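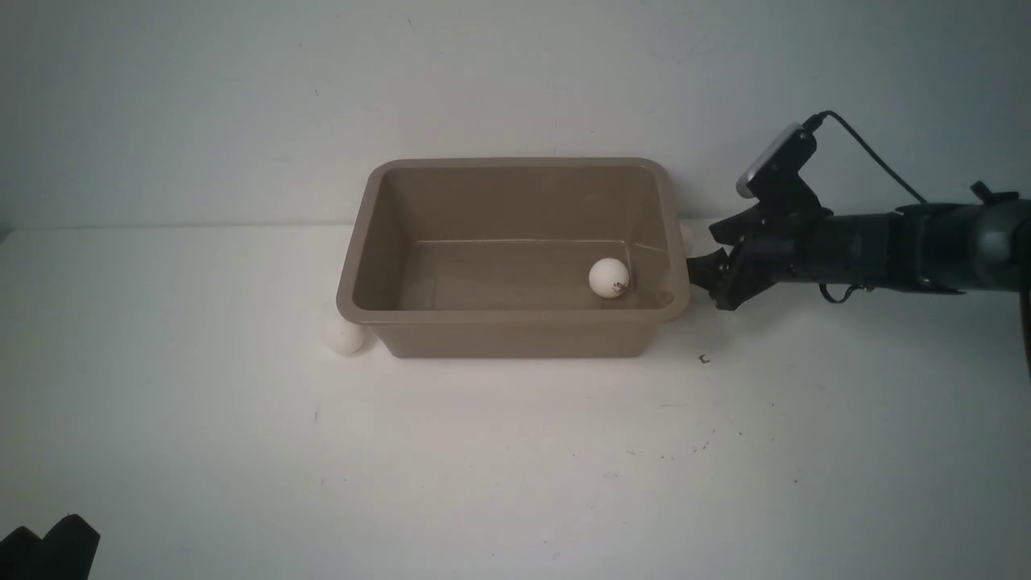

Bounce-and-catch into a bin is a good table game for a wet afternoon, and it costs almost nothing to set up. You need a table, a plastic bin, a few table-tennis balls and somewhere for the strays to go. A plain rectangular bin with rounded inner corners and a rolled rim does the job well, placed with its long side facing the players and a wall close behind it. Expect to spend a fair bit of time picking up balls from beside the bin, as they like to settle against the outside of it or roll round the back. The rules further down take account of that.

This page covers choosing the bin and balls, setting out the table, the basic throw, scoring, and a few changes you can make for younger children or for a bigger group.

What you need

One open plastic bin, rectangular, with sides that are not too high
3 table-tennis balls
A table with a hard, flat top, ideally against a wall
Masking tape
Paper and a pencil for scores
A tea towel or a thin cloth (optional)

Choosing the bin

The size of the bin decides how hard the game is. Something close to a washing-up bowl in size is easy enough for most children of primary school age. A shoebox-sized bin is a lot harder and better kept for adults or for a second round.

Look at the rim. A thick rim throws balls off in odd directions, and you will lose more shots to it than you would with a thin edge. I prefer the thick sort because it makes the game less predictable and the bin doesn't flex when a child leans on it. If you find it too frustrating, a bin with a thin straight edge will give you cleaner results.

The sides matter too. With low sides, a ball that lands hard on the floor of the bin will often come straight out again. With high sides the ball stays in, but you need a much steeper throw to get it over the front. If you only have a shallow bin, fold the tea towel and lay it flat in the bottom. It takes most of the bounce away.

Avoid wire baskets and anything with large holes. Cardboard boxes work but are light, and a good knock will shift them along the table. You can put a strip of tape under each end to hold them down.

We used a Pludden storage bin for a long time and have since moved on to one from a set of Cirketti drawers, which is a bit wider. Either is fine. Use what is in the cupboard.

Choosing the balls

Ordinary table-tennis balls are what you want. The cheap ones are good enough, but check them over first. Roll each one slowly across the table and watch it. A ball that wobbles or curves away has a flat spot or a poor seam and will not bounce true. Tap it with a fingernail as well – a cracked ball makes a dull, rattling sound.

Don't mix good balls and bad ones in the same game. Somebody will always get the bad one on their last throw and there will be an argument.

A small dent can sometimes be brought out by dropping the ball into a mug of hot water and holding it under with a spoon. An adult should do this. It won't mend a crack, and a ball that has been creased sharply is never quite right afterwards.

Table-tennis balls are a choking risk for very small children and for some dogs. Count them back into the box when you finish.

Setting out the table

1. Clear the table and wipe it down. Crumbs and sticky patches change the bounce more than you would think. Dry it properly.

2. Push the table against a wall if you can. The wall stops the long shots and saves a lot of walking. Plain painted wall is best. Move any pictures or clocks that could be knocked.

3. Put the bin down in the middle of the table's width, near the wall, with the long side facing you. Leave a gap between the bin and the wall wide enough to get your hand into. If you push it right up against the wall you turn the wall into a backboard, and the game gets very easy.

4. Mark the corners of the bin on the table with small bits of masking tape. The bin will move during play and this lets you put it back without a discussion.

5. Put a strip of tape across the table between the bin and the front edge. This is the bounce line. The ball must hit the table on the player's side of the tape. On a short table, place the tape halfway between the bin and the edge. On a longer one, move it nearer the bin.

6. Mark a standing line on the floor. For adults, two good paces back from the table is a sensible start. Children can stand one pace back, or right up at the table if they are small.

Check the tape comes off cleanly before you use it on a polished table. Try a short piece somewhere out of sight and leave it for an hour.

The basic throw

Hold the ball lightly between your thumb and first two fingers. Keep your palm facing down. Your arm should swing from the elbow, with very little shoulder in it.

Throw down at the table in front of the tape so that the ball comes up in an arc and drops into the bin. You are looking for a high, lazy bounce. A low, fast one will strike the front of the bin or skid over the top.

Most people throw too hard to begin with. Try the first few at half the strength you think you need. If the ball is dropping short, move your bounce point forward a little before you add any force.

If the ball keeps going long, you are probably throwing it forwards more than downwards. Stand closer to the line, lift your hand a bit higher and aim more steeply.

If it lands in the bin and hops out again, the throw is too strong or the bin is too shallow. Soften the throw first. Put the cloth in if that doesn't cure it.

Spin is best left alone until you can get two out of three in on a plain throw. After that, a slight backward flick of the fingers as you let go will take some of the forward run off the ball.

Scoring

Each player throws all 3 balls in a turn. Throws are taken one after another, and nothing is picked up until the turn is over.

A ball that bounces once on the table and stays in the bin: 3 points
A ball that bounces more than once on the table and stays in: 2 points
A ball that goes in off the wall: 1 point
A ball that goes straight in without bouncing: no score

A ball only counts if it is in the bin at the end of the turn. If your third ball knocks your first one out, the first one is lost. This happens less often than children fear.

Balls that come to rest on the table stay where they are until the turn ends. If one of them gets in the way of a later throw, that is bad luck. A ball leaning against the outside of the bin scores nothing, even if it touched the rim on the way.

Play 7 turns each and add up the totals. For two players this takes a quarter of an hour or so, depending on how much time is spent under the table. If the scores are level, each player throws a single ball in turn until one scores and the other doesn't.

Our house record was set over a whole half-term week in February, adding up every game into one running total, and it stands at 186. A running total is a good way of playing with one child on their own, as there is always something to beat.

Changes for younger children

Turn the bin so the short side faces the player. It gives a longer target and forgives shots that go a bit far.

Take away the bounce line and let them bounce the ball anywhere on the table.

Count any ball that stays in as one point. Small children lose interest in scoring with different values, and they don't mind.

For very young ones, skip the bounce and let them lob the balls in from the edge of the table. Put the bin on the floor if the table is too high for them to see into it.

Changes for a group

With four or more people, play in pairs. One partner throws and the other collects, then they swap on the next turn. It keeps people moving and stops the queue getting bored.

Another version we call Rulel uses two bins side by side. The near one scores as normal and the far one scores double. You need a deeper table for this and it is worth having a second set of balls in a different colour.

You can also play against the clock. One person has a minute to get as many in as they can, with a helper handing the balls back. Balls must still bounce once. Put the cloth in the bin for this version, otherwise half of them will jump out.

Common problems

The bin slides about. Put a damp cloth flat underneath it, or something heavy and flat inside it under the tea towel.

Balls roll off the sides of the table. Roll up two bath towels and lay one along each side. They don't look like much but they catch nearly everything.

It is too noisy. A thin tablecloth will quieten the bounce, though it also deadens it, so you will need to stand nearer. Pull it tight and clip it underneath. Wrinkles send the ball anywhere.

White balls are hard to see on a white table. Turn the main light on, even in the daytime, or use orange balls. The Meinecke ones we bought last came in mixed packs and the orange ones show up far better.

Storing it

The balls go in the bin and the bin goes on a shelf. Keep them away from radiators and out of the car in summer, as heat puts them out of shape. Lift the masking tape the same day. Left for a week, it gets harder to remove and leaves a line of glue, which will need warm soapy water and some patience.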